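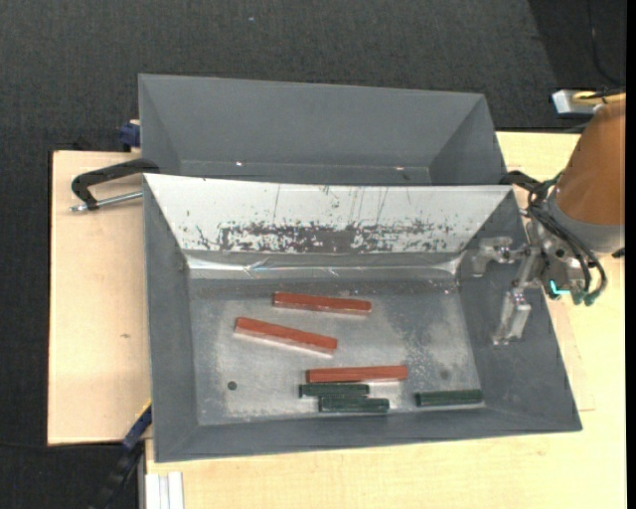 Section 4: Planning the Purchase

October
By the Plardale documentation desk, Stanico

Read this section before you sign anything. The arm is the line everyone argues over, and it is seldom the line that hurts.

1. Write down what the cell will pick. Measure the longest part and the shortest, and note whether they will lie flat or in a heap. "Various" is not a part size, however often it appears on order forms.

2. Choose the gripper from that list. Check that the fingers, fully open, clear the bin wall at the steepest angle you plan to use.

3. Price the bins in pairs, one to pick from and one to fill. Add 2 spares. Bin floors and walls get scuffed, and they do it faster than the budget year ends.

4. Add the small stuff: clamps, cables, connectors, a table that does not wobble. Our Eken clamp and cable kit is listed at $854. You may build your own for less, and many customers do, twice.

NOTE: Clamp the bins down before you teach any positions. A bin that has moved an inch is a new bin as far as the arm is concerned.

5. Set aside hours for setup. The Jakab worksheet allows 101 for a first cell, including the afternoon you will spend looking for the correct cable.

CAUTION: Leave slack in the wrist cables for the full reach of the arm. Do not save money here – a cable that is too short works perfectly until the arm turns.

6. Send the finished worksheet to purchasing with the part measurements attached. Keep a copy. Purchasing will ask for it again.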